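Gripper Arm for Picking Up Cloth: Project Report
Eero Halonen
Independent build course, final report

1. Goal

The goal of this project was to build a small two-finger gripper arm and teach it to pick up soft items, mainly towels and shirts, and drop them in a bin. I picked cloth after my first arm, which could only move blocks. Blocks hold their shape and cloth does not, so I expected the gripper to need more work than the rest of the arm. That was correct.

2. Where the work was done

The arm was built at the Verkby shared workshop between January and April. Members get one shelf and one bench for up to 4 hours at a time, so the arm had to come apart in two pieces to fit on the shelf. Taking it down and setting it up cost me a lot of time early on. In March I added two alignment pins to the base plate and setup got much faster. Some of the later testing was done at home.

3. Parts

The arm kit is a Plellari, bought used. It came without a gripper and with one bad servo in the elbow, which I replaced. The controller is a Besnard board that I already had from the first arm. The fingers, the wrist plate and the camera mount are my own design. The total cost was 400 dollars, including the used kit and the parts I broke.

4. Fingers

The first fingers were flat and hard. They closed fine on a sponge but slid right over a T-shirt. The second set was shorter and had tape on the inside. The tape held the cloth well but picked up lint and had to be changed after every session.

The third set is the one I kept. The fingers are long and taper to a rounded tip, with a groove along the inner face near the end. A fold of cloth can push into the groove when the fingers close. The long shape also means the wrist can stay farther back, which matters when the cloth is close to a wall.

5. Camera

The camera sits at the wrist and looks out along the fingers. At first I had it on a stand next to the bench, but the arm blocked the view whenever it reached in. At the wrist, both fingertips stay in view. The drawback is that a finger can hide part of the item just before the grab, so the program picks its target point from a frame taken farther back and does not change it during the last part of the move.

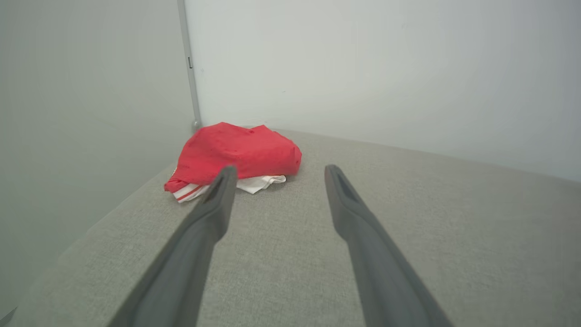
The program looks for cloth by color and then for the highest fold in that area. Strong colors were easy. White was the hardest, and a white item against a pale background was sometimes missed completely. I lowered the threshold for white, which helped, but then shadows on the wall were sometimes picked as targets. The final setting is a compromise.

6. Testing

Each test run was 30 grabs with the same items, dropped again by hand after each try. I logged the target point, the motor current while closing, and whether the cloth was still held over the bin. A grab that brought up two items at once was logged as a fail, even if both made it to the bin.

The most common fail was closing too high, so that the tips met above the fold. Lowering the target point fixed most of these, but on a hard table the tips then hit the surface and the wrist servo stalled. A padded surface was more forgiving. I also slowed down the last part of the approach.

The second most common fail was dropping the cloth on the way to the bin. The fingers were relaxing a little once the close command ended. I changed the code to keep sending a small holding current, and the drops mostly stopped. The servo does get warm this way, so there is a pause between grabs.

7. What I would change

The wiring at the wrist needs a proper clip. Right now it is held by a zip tie and I have had to resolder one lead twice. I would also use a second light, as the shop gets dim after 5 and the color settings are off by then.

The arm still cannot separate two items lying on each other. I asked about this at the Eltport build night and got the suggestion to lift a little, shake, and look again. I have written the shake move but have not tested it with the camera running.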